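**Bralau cell 2 - pick-and-place safety check, September**
Arm at rest on arrival, key out, gate open.

**Guarding and stops**

- [x] Gate switch drops power to the arm. Tried from both sides, lovely crisp response.
- [x] E-stop by the rack. Button clean, resets only by hand.
- [x] E-stop on the teach pendant.
- [ ] Floor marking. Tape has lifted near the Antal cabinet. Re-lay before the next shift.

**Speed and force**

- [x] Teach mode held to the site limit of 250 mm/s... see the Plalau sheet for the log.
- [x] Gripper holds its load when air is cut. Held for the full 8 minutes, which is a super result!
- [ ] Force limit printed on the cell card. The card still shows the old value. Swap it.

**Records**

- [x] Cycle counter read: 1,050 since the last check, 483 of them bottle picks.
- [x] Gondunico rule sheet at the cell, current issue.

**Wrist camera and approach**

- [x] Lens cover tight, cable clipped clear of the joint.
- [x] Bottle label in view at close range. The big 茶 is easy to make out, the small print under the logo isn't. Fine for us, as our rule is to match on the large characters only.
- [ ] Glare. Bright streaks over the shoulder and a white patch up by the neck. Try turning the lamp before anyone touches the camera settings.
- [x] Wire rack kept as a no-go zone in the program.
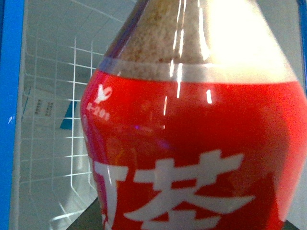
*Wrist view, close approach: red-label tea bottle, white wire rack to the left.*

**Result:** pass, with 3 open points. Really pleased with the stops this time - they were the weak spot before. Recheck tape, card and lamp at 14:00, then sign the Plalau sheet.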